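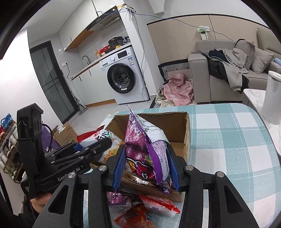 Shared snacks in the Bistley building: proposed rules

Workville_Facilities
Posted 09/08/2018

Members are asked to comment on the draft rules for food left in the second-floor kitchen. Under the draft, opened packets must be folded over and dated, and anything older than 10 days will be removed. Items still sealed may stay until the date on the packet. The annual snack budget remains at 4000 pounds.

Sonska_Desk
We support dating. We do not support the limit of 10 days. Dry biscuits keep far longer than that, and single-portion packs should be exempt altogether.

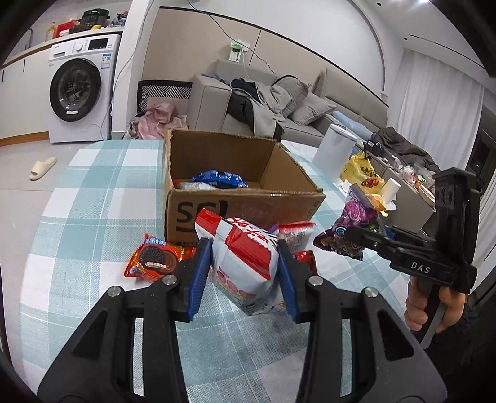
The same applies to anything ordered by the box, where the outer carton often carries the only date in English.

tenant2134
I must disagree with the previous post. An exemption for small packs would cover most of the cupboard. The rule agreed in May was clear and was not enforced. A further rule will fare no better unless a firm is named as responsible each month.

Workville_Facilities
The point on enforcement is noted. Weerasinghe Ltd has offered to take the first 2 months. 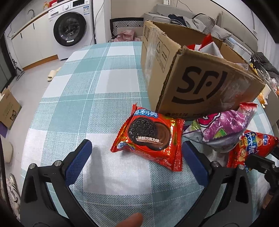
Allergen labels are a separate matter. Where a wrapper is not in English, the person sharing it should write the main ingredients on a card.

Sonska_Desk
Agreed as to the cards. Our objection to the limit stands.

Comments (2)

kettle_side: Will the cards be supplied, or must each firm provide its own?

northstair: Please apply the same rules to the fridge.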